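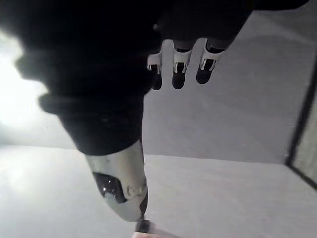
I've had the Grisero floor steamer since May, so I figure I've earned an opinion. We have 400 square feet of hard floor downstairs plus a dog who likes mud, and my old string mop just smelled bad all the time.

First thing, it's heavy! The tank holds plenty, though, and I can do the kitchen and the hall before it sputters. It heats up in 3 minutes if you fill it with warm water (the booklet says not to, oops).
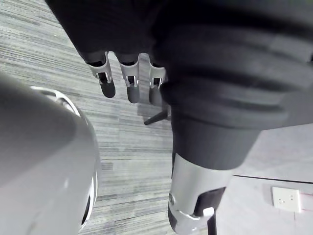

Fingers pointing down at the floor.

My sister swears by the Bolix, and I borrowed hers for a weekend. Lighter, yes, but the pad kept sliding off at every corner and I ended up on my knees with a rag anyway. The Grisero pad grips with a strap and stays put. I paid $134 for mine, and replacement pads are too expensive if you ask me — I cut up old bath towels now and they work fine.
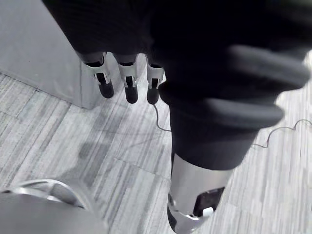
Gray wood-grain laminate planks.

Go easy on laminate, by the way. I use the low setting, keep moving, and never park it. No swollen seams so far, knock on wood. The cord is too short for my hallway and I grumble about that every single time. 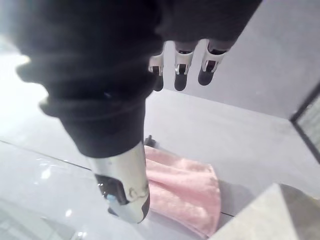 Fledus wrote: Mine started leaking at the neck after the first winter. A new rubber ring fixed it, so check that before you send it back.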